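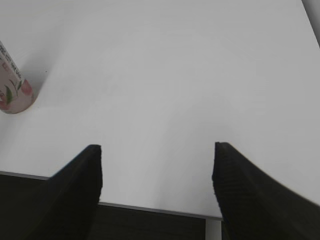 **Thread: Drimana with fewer wrist views – our numbers so far**

**slowgripper** wrote:

Hi all, I promised in the Baltero thread that I'd write up how our bottle runs went, and then February came and went and I never did, so my apologies to everybody who sent me messages. It's 4 June 2023 and I have finally sat down with a pot of coffee and the logs.

For anyone new, Drimana is our name for a fairly plain idea. You train one policy on the wrist cameras and the fixed camera together, but during training you randomly hide one view for a stretch of the episode, so the policy has to get by on what's left. We had 3,730 teleoperated episodes, with one arm steadying a drink bottle from the side and the other coming down to the cap. We kept 1,000 more for testing and I have been very strict about not peeking at them (well, apart from checking that the files opened).

The wrist views are where most of our trouble lives. When the arm is pointed away from the bottle, there's very little for the network to hold on to.

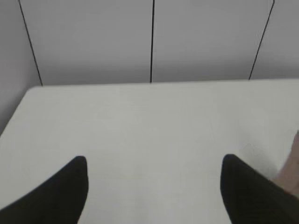
*Wrist view with the fingers open over bare table. Part of a hand at the right, behind the finger.*

In stretches like this one the baseline tends to drift. Drimana drifts less, and I think it's because it has learned to lean on the fixed camera when the wrist has nothing to say. I'd love to hear whether that matches what other people see.

**mossy_encoder** wrote:

Thank you for writing this up, it was worth the wait! I'm going to be a bit of a pest, though. Hiding views at random has been around for ages, and my experience is that most of the gain comes from it acting as extra regularization. Did you try plain image dropout, with the same amount of hiding but spread over single frames? If that gives you the same number, then the story about leaning on the fixed camera doesn't hold up.

Also, how many seeds?

**slowgripper** wrote:

You are never a pest. Three seeds, and I know that's thin. Single-frame dropout we did try, and it helped with the first reach and then did close to nothing for the second arm. My guess is that the policy can coast through one missing frame on its short history, so it never has to learn to use the other camera.

I should have put the fixed view in my first post, so you can see what it has to work with:

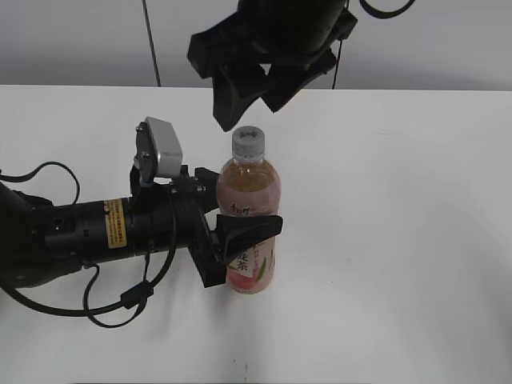 *Fixed camera: side gripper at the bottle, second gripper above the cap.*

**tablecloth_physics** wrote:

I'm more on slowgripper's side than mossy's, for what it's worth. We ran something similar in Puler and the length of the hidden stretch mattered far more than how often we hid things. Anything under 19 steps might as well have been noise.

What I'd worry about is the contact part. From the side, a finger pad resting on the label and a finger pad pressing on it look much the same to me, and I doubt the network is any luckier.

**slowgripper** wrote:

That's a fair worry, and I've gone back and forth on it myself. We do feed in the gripper opening, which gives the policy a hint about the grasp, but we have no force reading at all, so it's only ever a hint.

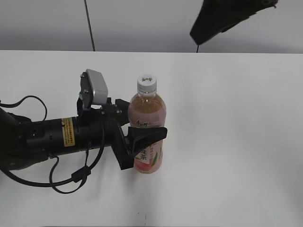

What we settled on was splitting the task into phases by hand – reach, steady, approach the cap, turn – and scoring each one separately. Drimana is clearly ahead on reach and on approach. On steady it's level with the baseline, and on turn I wouldn't want to claim anything until we have more seeds. I should have said so in the first post, and I'll edit it tonight.

**mossy_encoder** wrote:

Okay, that is a much smaller claim and I like it a lot more. I still think you need the dropout comparison in the main table, with the same stretch lengths tablecloth mentioned. Put it in the appendix and I will find it and complain!

**pratauser** wrote:

Quick one from me. Are you hiding the view by blacking it out, or by swapping in a learned token? We tried black images on the Prata data and the policy got oddly fond of dark scenes, so I'd go with the token if you haven't already.

**slowgripper** wrote:

Learned token, one per camera. We started with black images too and dropped them after the first batch. Mossy, the dropout runs are queued with the longer stretches, and I'll post the table in this thread when they finish.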